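FOOD STORAGE 2, HANDOUT 9
Ripening in climacteric fruit
Kai-wen Ng

Pears are picked mature but unripe. Respiration and ethylene output rise together at the onset of ripening, and starch is converted to sugar.

Most European pears need a chilling period before they soften evenly. Fruit ripened without it may stay firm or turn mealy.

Skin color is a poor guide to ripeness in red cultivars. Flesh firmness near the neck is the usual check.

Red pear on a white plate, both views:
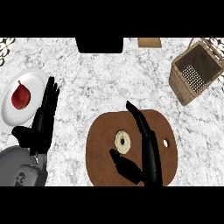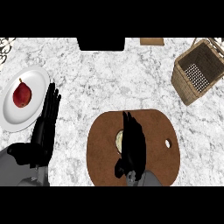

Firmness is read with a penetrometer on two opposite sides of the fruit, after a thin disk of skin is removed. Record both values and the mean. Readings for the Clerkton lot go on sheet 3082, one line per fruit.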